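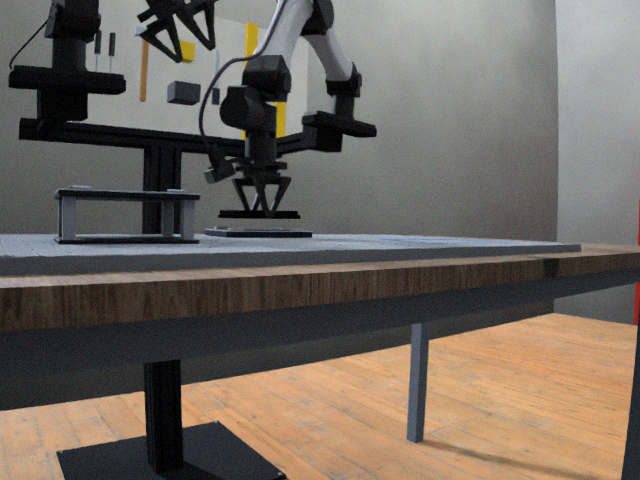
Taking care of a wooden work table

By Ghazal Yazdani | October | 8 comments

My father repaired chairs, and he told me that a table is also a tool. I did not believe him until I ruined the first one I had. These are the habits I keep now.

Wipe it the same day. Glue is easy to lift in the first hour and very hard the next morning. I use a damp cotton cloth, then a dry one. Please do not pour water on the wood.

For dried glue, lay a warm wet rag on the spot for ten minutes and push with a plastic scraper. A metal one goes too deep, and then you have two problems.

Oil it when the season changes. Put on a thin coat of linseed oil, wait a quarter of an hour and rub off everything that did not go in. Spread the oily rags flat outside until they are stiff. They can catch fire by themselves if you leave them in a ball, so take this seriously.

We use cookies to improve your visit. Accept | Settings

Look after the edge. The front edge receives most of the knocks, from belt buckles, clamps and buckets. Sand small splinters with 120 paper, always along the grain, and touch the place with oil.

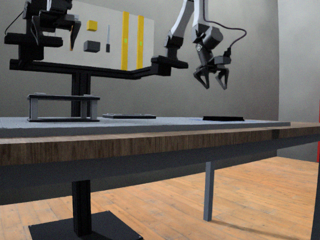

Long table with a gray top and a striped wood-grain edge.

If the top is covered with something smooth, oil is useless there. Wash it with dish soap and keep the oil only for bare wood. My neighbor Mesfin puts a sheet of baking paper under every glue job, and I have copied him.

Dents can often be raised. Put a damp cloth over the dent and hold a hot iron on it for a few seconds, then look, then repeat. This works on solid wood only. On veneer the steam may open the glue, and I have no cure for that.

543 shares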